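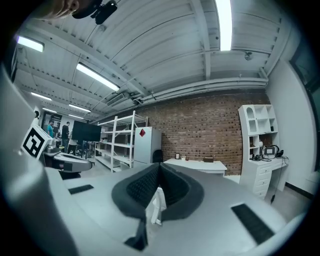
Figure 4. View from the gripper camera. The padded fingertip is in the middle, the brick wall and the shelves are behind it.

Print this page | E-mail this page
Category: Manuals > Hand-held gripper > Data recording

4.2 Checking the camera view before a recording

The Floramow method learns a task from the images of the wrist camera only. No outside camera is used. For this reason the view must be the same in every session, and the mapping step must find enough fixed points in the room.

1. Switch on the gripper and open Rirnel on the recording computer. Choose "Live view".

2. Hold the gripper in front of you at the height of your chest. Check that the fingertip is visible in the middle of the image. Straight beams look strongly bent at this stage. The correction is made later, do not try to adjust it by hand.

3. Set the exposure to manual. Ceiling lights can make the automatic exposure jump when the gripper is tilted upward.

4. Press "Map" and walk slowly through the work area. Look also at the walls and the furniture. A brick wall with shelves and desks in front gives good points. A plain white ceiling gives few.

5. Wait until the counter shows at least 200 points. If it stays below 100, repeat step 4 with slower movement.

6. If you use two grippers, show the square marker of the second gripper to the camera for a few seconds. Rirnel stores its number with the session.

7. Press "Save map". Now you can begin with the demonstrations.

Note: In the study by Lies Wouters and Gillespie Lindsay, 133 demonstrations were recorded with one map. Sessions where the furniture was moved after mapping had to be recorded again.

Note: One session file can hold around 1000 demonstrations. We advise to start a new file for each task.

CAUTION: Keep your fingers away from the padded fingertip while the gripper closes.

CAUTION: Do not clean the lens with alcohol. Use the dry cloth from the Kaushik tool box.

If the map is lost during a demonstration, Rirnel shows a red bar. Stop, return to the place where you pressed "Map", and continue with section 4.3.

© Peketora. All rights reserved. | Contact | Back to top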